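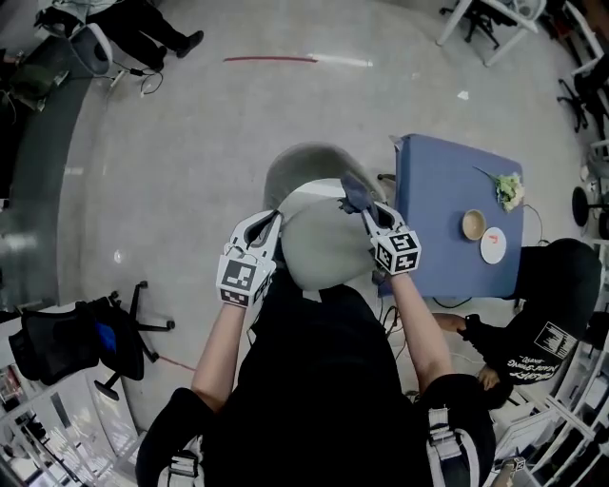
1/ What we're buying for the hand-held gripper setup, and what we aren't

I've had enough messages about the equipment list for the Raswood project that I'm putting it in one place. It covers the next budget round only. Amounts stay out of it until the quotes are signed.

2/ The core of the request is grippers. We work in pairs, one per hand, so anything I say about "a set" means two grippers, two marker cubes and one harness. We have 3 sets now. The plan is to go to 4, plus spare parts to build a fifth if we have to.

3/ Chair work is what pushed the spares up the list. You hook the jaws over a rounded backrest from both sides and the load goes sideways into the fingers. Picking up a bowl or a plate puts very little stress on them. Furniture does. If your tasks are all tabletop, you can budget fewer jaws than we do.

4/ Jaws: 12 spare pairs. Duditz prints them in white and sells them in packs, so the count follows the pack size. Leif Solberg wanted to print our own. We priced it both ways and the saving went away once we counted his hours.

5/ Marker cubes: buy them finished. A cube with a face glued on slightly crooked costs you a day of bad tracking before anyone thinks to check it. Ours come from Kenska with the pattern already on the faces. Order extras at the same time, as the second shipment costs as much to send as the first.

6/ Harnesses: one per operator, no sharing during a shift. Re-adjusting shoulder straps between people ate more time than I would have guessed. Get the kind with buckles you can reach while wearing it. Sizes matter too. Soon-im Shin needs the small and spent most of last month in a medium.

7/ Cables. I underbudgeted these last year and I'm not doing it again. The line now covers longer runs, floor covers and ties. Floor covers are the part people cut first, and they should be the last thing cut. An operator looking at a chair back isn't looking at their feet.

8/ Floor tape is in there too, a few rolls, red. It's cheap, but if it isn't on the list somebody ends up paying for it out of pocket.

9/ Props. I get asked about these more than the hardware. We set aside a small amount and spend it at thrift stores and discount shops. Tablecloth, plates, wooden bowls, artificial flowers. Plain household things. Don't buy from a lab catalog.

10/ Furniture is different. We do want several chairs with different backs: upholstered, mesh, folding. Two of those we already own as office seating, so the only new purchase is upholstered. Check the weight before you order. If one person can't tilt it with two grippers, it's no good to us.

11/ Shelving: one more white metal rack. The current ones are full. Storage was left out of the first two budgets completely and we paid for that in lost parts.

12/ People's time goes in the same sheet. Each session needs the operator and one person to reset the table and keep the cables clear. You can try running it with the operator alone. We did for a week in May and got far less done, with all the taking off and putting on of the harness.

13/ Things we looked at and left out: a second full arm, the Noh mobile base, and a service contract. The arm we have isn't busy enough to justify another. The base is nice, but it would need a wider doorway than ours. The service contract covered parts we already stock.

14/ On the arm question, since it always comes up: collecting by hand first is why the arm can wait. A set of grippers costs a small fraction of an arm and a new operator is useful the same day. I'd make the arm decision next year with more tasks finished.

15/ Lead times. Grippers roughly 13 weeks from the order. Cubes and harnesses are much quicker. So the gripper order goes in first, even if the rest of the sheet is still being argued over.

16/ If you're building your own version of this list, start from the tasks. Write down every object you plan to handle and how heavy it is, then work out how many jaws you'll wear through. We did it the other way around the first time and ended up with a drawer of adapters that don't fit anything.

17/ Leif has the sheet with part numbers. Ask him for a copy and tell him which column you need, as there are a lot of columns. Changes to me by Friday please. After that it goes to purchasing as it stands.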